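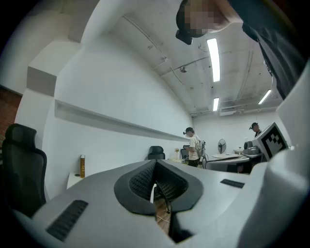
Nyokabi Biwott wrote to ask whether you really have to empty a room before you oil the floor, or whether you can do half, shove everything across and do the other half. I get asked this a lot, so I'm finally writing the whole thing up. Short answer: you can do it in halves (I have, twice), but you'll see the join unless you stop along the edge of a board. Never stop in the middle of one!

The long answer is the rest of this page. I'm not a tradesperson, I just own a house in Cultcombe with bare boards in nearly every room, and I've made most of the mistakes already so you can skip a few.

First, find out what's on your floor now. Put a few drops of water in a corner and go and put the kettle on. If the drops are still sitting there like little beads when you come back, there's a working finish and you may only need a good clean. If they've sunk in and left a dark spot, the wood is thirsty and you can carry on. If there's a plastic-looking skin that flakes when you pick at it with a fingernail, that's varnish, and oil won't go through it. You'd need to sand it all off, and that's a different weekend altogether.

Next, cleaning. Hoover twice, the second time with the narrow nozzle along the gaps between the boards, where all the grit lives. Then wash with a wrung-out cloth and a wood soap. I use the Ornau one, diluted as it says on the bottle, but any plain wood soap will do. Wring the cloth until your wrists complain. Leave the floor overnight with a window open.

Now a light sand. I don't mean hiring one of those big drum machines, just a pole sander with fine paper, going with the grain. You're only knocking off the fluff that the washing raised. My front room took me 40 minutes, and that was with a tea break. Hoover again. Yes, again.

Oiling is the nice bit. Stir the tin, don't shake it, and go right down to the bottom with the stick. Pour a small puddle into a paint tray and work it in with a short-pile roller or a lint-free cloth, two or three boards at a time, from the far wall back towards the door. I've painted myself into a corner exactly once and had to climb out over a bookcase in my socks.

Go thin. Thinner than that! My first ever floor was sticky for 9 days, and it was entirely my own fault for slapping it on like emulsion. After about a quarter of an hour, wipe off anything that's still sitting shiny on the surface. Have a clean cloth for this and turn it often. The second coat goes on the next day and uses much less, so don't buy a huge tin. I got through almost 700 ml on the front room for both coats, and it's not a tiny room.

One serious thing before I forget: oily rags can heat up by themselves and catch fire. Don't scrunch them up in the bin. Soak them in water, lay them flat outside to dry, and only then throw them away.

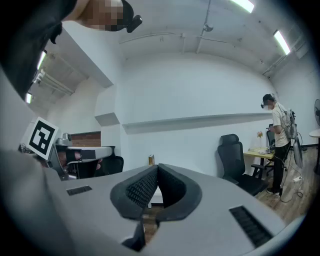
But what about the scratches, one reader asked under the old version of this page, do they vanish when the oil goes on? Light ones mostly do. Deeper ones get darker, I'm afraid, so rub those down by hand before the first coat, feathering out a bit on either side. If you've got a real gouge from dragging a chair, try a damp cloth and a warm iron on it for a few seconds, which can lift a dent. It won't bring back wood that's missing. For that I use a wax stick from Etance, one shade lighter than the boards, and I put it in after the oil has dried.

Keep furniture off for a couple of days and rugs off for a good week or two. Felt pads on every leg before it goes back, please. I did our dining chairs in August and the difference in noise alone was worth the fiddling.

After that it's only a matter of topping up. I do the patch by the back door every spring and leave the rest until the water drops start sinking in again.

Contact | © 2018 | Back to top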